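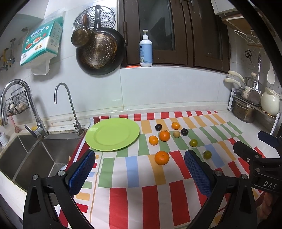
# Flirnalum: outpatient glucose and ketone readings

Flirnalum is a de-identified table of paired capillary glucose and beta-hydroxybutyrate readings from adults with type 1 diabetes, recorded at home during intercurrent illness. Release 2 covers 172 participants and 1,834 paired readings.

Maintainers: Mojtaba Azimi (data), Niall Moncrieff (code and schema)
Last revised: Apr 9, 2025

## Contents

| File | Rows | Notes |
|---|---|---|
| `readings.csv` | 1,834 | one row per paired reading |
| `episodes.csv` | 347 | one row per illness episode |
| `participants.csv` | 172 | age band, sex, years since diagnosis |
| `codebook.md` | | field definitions and permitted values |

`readings.csv` joins to `episodes.csv` on `episode_id`; `episodes.csv` joins to `participants.csv` on `pid`. All files are UTF-8, comma-delimited, with a header row.

## Units

- Glucose and ketones are in mmol/L. Do not apply the mg/dL conversion twice: the `Zirkotex` loader converts on read if `units="us"` is set.
- Timestamps are relative, in minutes from the first reading of the episode. Calendar dates have been removed.
- `carb_g` is participant-estimated carbohydrate in grams for the preceding two hours. Blank means not recorded. Zero means none eaten.

## Known issues

1. Meters reporting "HI" are stored as `glucose = NA` with `hi_flag = 1`. Dropping NA rows will bias the upper tail downward.
2. In 14 episodes the ketone strip lot had expired. These carry `lot_flag = 1` and are retained.
3. Insulin doses in release 1 mixed correction and basal units in a single column. Release 2 splits them. Analyses run on the August build should be repeated.
4. Participants on SGLT2 inhibitors are under-represented, and euglycaemic ketosis cannot be estimated reliably from this table.

## Not suitable for

Dosing advice, alarm thresholds, or any paediatric use. Readings were self-collected without laboratory confirmation, and pH and bicarbonate are unavailable. An episode coded `dka_suspected` reflects the participant's diary entry only.

## Loading

```
from zirkotex import load
r = load("readings.csv", units="si")
```

Files can also be read directly with any CSV parser. Set `pid` to string; leading zeros are significant.

## Licence

Non-commercial research use. Redistribution of modified tables requires a changed file name and an entry in `CHANGES.md`. Report errors through the issue tracker, quoting `episode_id`.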